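**Verdict in the Cado warehouse fire case - did anyone follow it?**

**mbisgaard** - April 2019

The court acquitted the night manager of arson yesterday, but found him guilty of negligence. The sentence will come in August. I read the whole judgment, 16 pages, and I think the judge was too soft. He had turned off the alarm himself.

**flikport_reader**

I don't agree. The prosecutor had to prove intent, and she had only 2 witnesses. One of them changed his story.

**grimur_s**

I was in the public seats for 3 days. The witness from Vallurix did not change his story, he corrected the hour. It is a big difference.
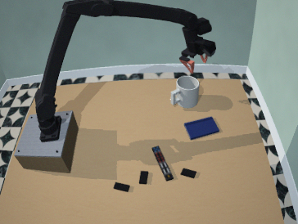
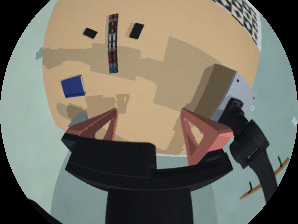

The defense lawyer, Aubert, made it sound worse than it was. For me the negligence part is correct, and I expect a fine, maybe of 1,000 a month until it is paid.

**flikport_reader**

OK, you were there and I was not. But the newspaper wrote "changed".

**mbisgaard**

The newspaper also wrote his age wrong. Grímur, do you know if the prosecutor will appeal?

**grimur_s**

She did not want to answer when the reporters asked her. I will write here if I hear something.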